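Araceli Collado
Thread on setting up drinks and fruit on a glass table. I did this on Thursday and a few people wanted the details, so I'm putting it all in one place.

Araceli Collado
The table is clear glass with rounded edges on a black base. It sits on gray carpet. Glass is easy to wipe and shows everything, including what you did five minutes ago. I clean it before anything goes on it.

Araceli Collado
My order is glass cleaner, then a dry cloth, then a second dry cloth for the edges. The edges are where people put their hands, so that's where most of the marks are. If there's printing on the glass, go easy with the scraper.

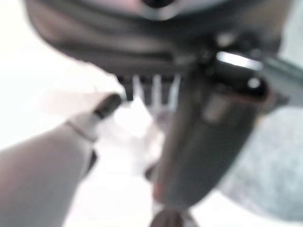
Araceli Collado
Next I decide where the drinks go. I keep them all at one corner, standing close. Spread out, they take over the table and there's no place left for plates. It also means one side gets the drips and the rest stays clean.

Araceli Collado
Big bottles are the problem. A full one is heavy and a half-empty one tips when somebody brushes past. I put the tall ones toward the middle of the group and the small ones around them. It isn't perfect.

Araceli Collado
I buy water and a couple of kinds of soda. The water goes first every time. I used to get equal amounts of everything and carried most of the soda back home.

Araceli Collado
Then the fruit. I went with a whole pineapple and one round bowl. A pineapple looks good on a table before it's cut and it keeps while you get everything else ready. The bowl is for the pieces later.

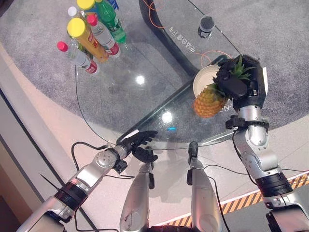
Does a whole pineapple scratch a glass table?
The skin is rough but it's softer than glass, so the fruit itself shouldn't do it. Grit stuck to the bottom could. Rinse it, dry it, and lift it when you want to move it. Don't slide it.

Araceli Collado
To pick one, I smell the bottom end. If it smells sweet it's ready. If it smells like nothing I leave it, and if it smells like vinegar I really leave it. Color helps some, but I've had good ones that were still partly green.

Araceli Collado
I don't cut on the glass. Use a board, and do it on a counter that doesn't show every drop. Pineapple juice dries sticky and you'll be wiping it twice. Warm water with a little dish soap gets it off.

Araceli Collado
The bowl goes away from the drinks, on the other side. People reach for fruit and for a bottle at the same time, and when the two are together somebody's sleeve ends up in the bowl. I learned this at the Gernow open house in July.
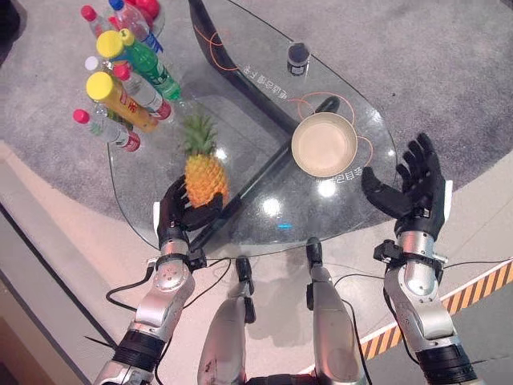 Araceli Collado
Cables on a table are their own subject. Check where they run before you set down anything with liquid in it. Thin ones are easy to miss, and a bottle set on one won't stand straight.

Araceli Collado
Cost, since somebody will ask. I didn't spend much. The pineapple was on sale at Josora and the drinks were whatever they had on the end of the aisle. I already owned the bowl. Paper cups come in a pack of 100 and I've been working through the same pack since spring.

Araceli Collado
On weight: a liter of water is 1,000 grams, so a two-liter bottle is 2,000 before you count the plastic. Add a few of those together in one corner and think about what the table is resting on. Mine doesn't wobble. I still pushed down on the corner before loading it.
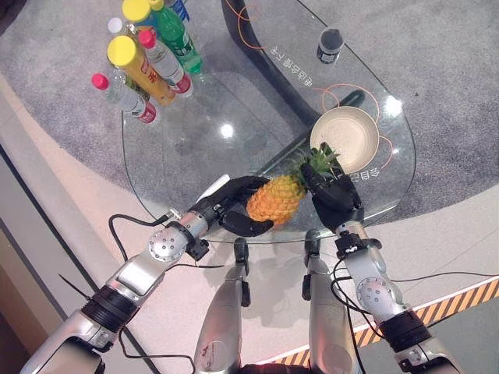
Pineapple at the near edge of the glass, bowl on the tabletop, drinks over on the left.

Araceli Collado
Cleanup goes in reverse. Fruit first, then open bottles, then the ones with the seal still on, which I put back in the bag they came in. Caps on tight before anything gets carried over carpet.

Araceli Collado
If soda does get on the carpet, blot it with a plain cloth and cold water. Don't rub. I've used the Skilteo spray on an older spot and it came out after the second try.

Araceli Collado
A couple of you asked about keeping leftover pineapple. Cut pieces go in a covered container in the fridge and I try to finish them in three days. The core I slice thin and put in a pitcher of water.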